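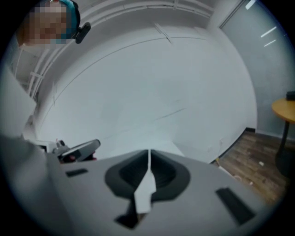 A side table is a small table placed beside or near larger furniture, or against a wall, to keep everyday articles within reach. It is distinguished from a dining table or desk by its limited top area and by its use for display and short-term storage.

Construction

The usual form has a rectangular or round top fixed to four legs, with or without a lower shelf. White finishes are common in small rooms with pale walls. The Nikmont pattern, sold in flat packs from October, has a top 400 mm deep and a frame 24 mm thick. The Sonddale pattern uses the same frame but adds a shelf.

Typical contents

Articles kept on a side table fall into two groups. Decorative items include figurines, strings of beads and framed prints. Items in daily use include drinking glasses, coasters, keys and telephones. Drinking vessels are normally set back from the rim, and chains or cords that hang over the edge may be pulled down by a passing sleeve.

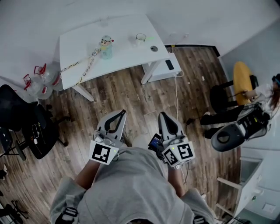

White side table with toy figure and clear glass cup; small side cabinet at right.

Use with a side cabinet

A side table is often paired with a low cabinet of similar color. The cabinet provides a second surface, commonly used for a phone, and enclosed space for articles not on display. Electrical cords are routed down the side or rear of the cabinet to the floor. On plank floors, felt pads are fitted under the legs of both pieces to limit scratching.

See also: Coffee table; Nightstand; Mornum cabinet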